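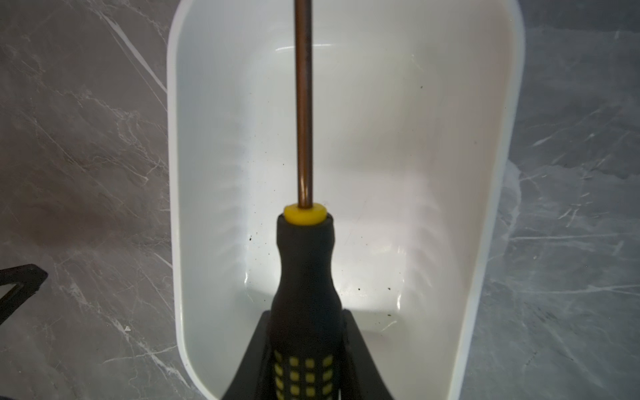 Most of my evenings this month have gone into a release check, a chunk of code whose whole job is to decide when a gripper may let go of something. I thought it would take a weekend. It has taken 310 commits, and a good many of them undo each other. The old check only looked at height, so a screwdriver held bolt upright over a white tub passed with flying colors. It was over the tub, wasn't it? Now the planner has to look at which way the shaft is pointing too, and it complains about almost everything.

Then there's vision. Glossy white plastic throws glare at the camera, and my depth filter used to treat every highlight as a hole in the world. Wing-sze suggested masking them. I said that was crude, tried something elegant for a week, and masked them.

Two arms make it worse. When one has its fingers on the handle inside the tub, the other has to stay back, and my lock file was — let's say — advisory. Marleny rewrote it over lunch. It's shorter than my comment explaining the old one.

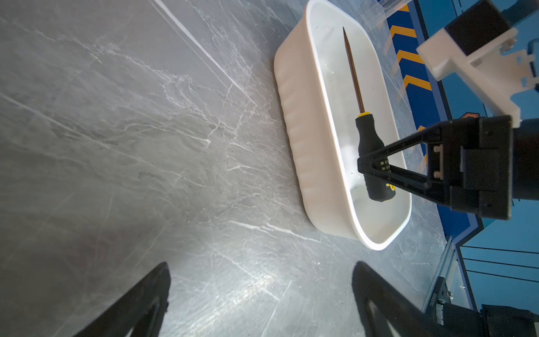
Still on the list

Timestamps. The two wrist cameras disagree by 91 milliseconds and I'd like to know which one is lying.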